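Speaker Notes: Dropped Items and the Late Stop
Session on handling faults in assisted packing, Sandovau Applied Handling Group
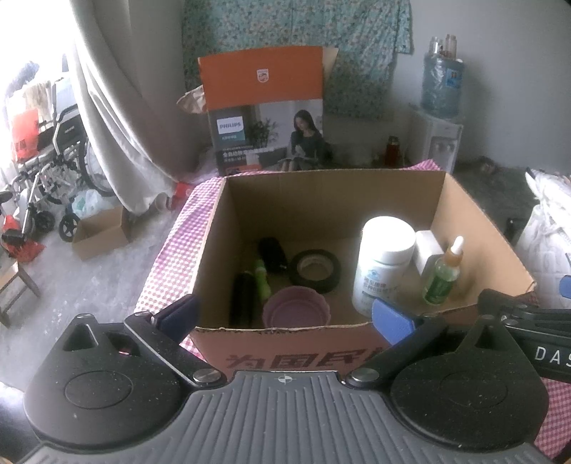
What should an operator do first when a gripper loses its hold on an item?
Stop the motion, keep the other hand clear of the fingers, and leave the item where it landed until the fault has been logged.

Opening (allow two minutes)

Welcome the audience and give the subject of the talk: a fault in the finger linkage that was found in April, during packing work with mixed household goods. State early that there were no injuries. The matter was nevertheless treated as a safety report under the Sandovau procedure, and the talk follows the order of that report.

Remind those attending that questions on purchasing should be held for the Coppens session. This talk does not cover prices or supply.

The work

The task is a plain one. Items of different shapes are picked up and set down in an open cardboard box, or taken out of it again. A supplement jar, a dropper bottle with a green label, a roll of black tape and a purple bowl can all share one box. Point out how little the items have in common. A grip that suits the jar is a poor grip for the tape, which lies on the bottom of the box and has to be reached from overhead.

Mention that the tool has two fingers, each with a pad at the tip, and that the arms are held by screws. The screws matter later in the talk.

What went wrong

During a run of 80 picks, 12 items were dropped. The usual number for a run of that length had been one or two. The operator noted that the right finger seemed to close a little after the left. The item turned slightly as it was lifted and then slid out at the lower edge of the pad.

The drops were recorded as they happened, but the run was allowed to continue. The written rule called for a stop after three drops in a row. At no point did three occur in a row. Pause here and let the audience consider the wording of the rule.

The run was stopped after the operator reported a pinch point. A gap had opened between the arm and the plate, wide enough to admit the edge of a glove. This was the finding that moved the matter from a quality record to a safety record.

Cause

The tool was taken to the bench at Tollow. One pivot screw had backed out by nearly half a turn. The thread was sound. The screw had been refitted after a change of pads, and the torque check had not been signed for on the maintenance sheet. The report does not state whether the check was missed or only the signature. Do not speculate if asked.

A review of earlier sheets found 29 pad changes on tools of the same pattern. In 10 of these the torque entry was blank. All of the tools concerned were withdrawn and checked before further use.

Changes made

The stop rule now reads: stop after three drops in any 10 picks, whether or not they follow one another.

The pad change and the torque check are entered on a single line of the sheet, and the line is not complete without both.

Each screw head receives a paint mark across the joint after tightening. The operator looks at the marks before the first pick and again after any drop.

Glass containers are left until the second half of a run. This was requested by the operators and adopted without change.

Points for discussion

Ask how many sites still count drops only when they are consecutive. Allow time for replies. The Skinarance site used the same wording and has since revised it.

If asked whether a locking compound would have prevented the fault, the position is that it was considered and set aside for the present, as pads are changed often and the compound must be cleaned off each time. The decision will be reviewed when the next set of maintenance sheets has been read.

Closing

Copies of the revised sheet are on the table by the door. The full report, with the bench notes from Tollow, may be requested from the Sandovau safety office.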